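The folding-board question, again

Every September the same subject lands in the newsletter inbox, and every September I say I'll leave it alone. Shirts. How to fold them, what to fold them on, whether it matters. This year the prompt was the Braller folding board, which has been doing the rounds in Stascombe since the summer fair and which I have now been told, by several people who don't know each other, has changed their lives.

I doubt it. I borrowed one anyway, for three weeks, along with the printed sheet that comes with it, and I put every shirt in the house across it at least twice.

The board first. Hinged panels, you lay the shirt face down, flap the left, flap the right, flap the bottom up, and off comes a rectangle. With a T-shirt it's quick and the result is tidy. I have no quarrel with it for T-shirts, although I'd point out that a T-shirt folded by hand on the end of the bed comes out much the same, and the bed was free.

The sheet says 5 seconds a garment. I got nowhere near it. The flapping may well take that long, but the sheet leaves out turning the thing the right way out, finding the shoulders, smoothing the back and picking it up again when one sleeve has slid off the side. Timed from basket to pile, a cotton shirt with long sleeves took me more than 14 times the advertised figure. I am slow, I admit, but I have been folding shirts for most of my life and I don't think I'm that slow.

Then there is the Plistent method, which isn't a gadget but a way of rolling, taught at the evening class in the old library. The claim there is that a rolled shirt doesn't crease. Mine did. They creased in long soft lines running round the body instead of across it, and if you think that's better you are welcome to it. Rolling is good for jumpers and for packing a bag in a hurry. I wouldn't send a work shirt into a drawer that way and expect to wear it the next morning without the iron.

A reader wrote in to recommend the Hồ fold, which she had from a tailoring blog and sent me as a photocopy of a photocopy. It starts with the collar towards you and the sleeves crossed behind, and by step 3 I could no longer tell from the drawings which side of the shirt I was meant to be looking at. I tried it several times. Once I got a beautiful neat packet with the collar standing up like something from a shop. The other times I got a lump. If somebody has a clean copy of those drawings I'd be glad to see it, and I'll withdraw the word lump if it turns out the photocopier was to blame.

What none of these systems deal with is the state a shirt is in when you come to it. The diagrams all begin with a flat shirt, sleeves out, facing down, on a surface with nothing else on it. I have never once taken a shirt like that out of a basket. Mine come out in a twist with one cuff inside the sleeve, and there is usually something that isn't laundry on top: a hair bobble, a peg, half a jigsaw, a receipt that has gone through the wash and now can't be read.
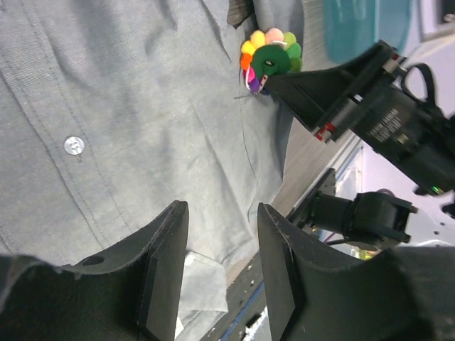

My own view is that the front of a shirt decides everything, and no board can help you with it. Find the strip where the buttons go and get that straight before you touch a sleeve. On the pale blue-grey one it ran off at a slant with its double row of stitching, and there were soft creases going in several directions at once, so any fold made at that stage would only have been a fold on top of a crease. There was a ring of coloured pom-poms on it as well, and you can't press a front smooth with a toy sitting on the cloth. Clear the shirt, lay the strip in a line, do up a few buttons (top, middle, one low down), and run your hand down either side. After that I honestly can't see that it makes much difference whether you use a board, a roll or your chin.

I'd add that the weave matters more than the method. A shirt with a bit of texture in it forgives you. A very smooth, thin one shows everything and will need the iron whatever you do, and I'd rather hang those on the back of the door and be done with it.

For anyone still tempted, the Braller board is going back into the lending cupboard and can be borrowed for a fortnight at a time. It fits adult shirts well enough. For children's things it is far too wide, and the sleeves end up folded over nothing. The left hinge sticks a little, and it did before I had it. The printed sheet is in the box, with my timings pencilled on the back for comparison, and I'd be interested to see anyone else's, provided they start the clock at the basket.

Next month: descaling kettles, and whether the lemon does anything.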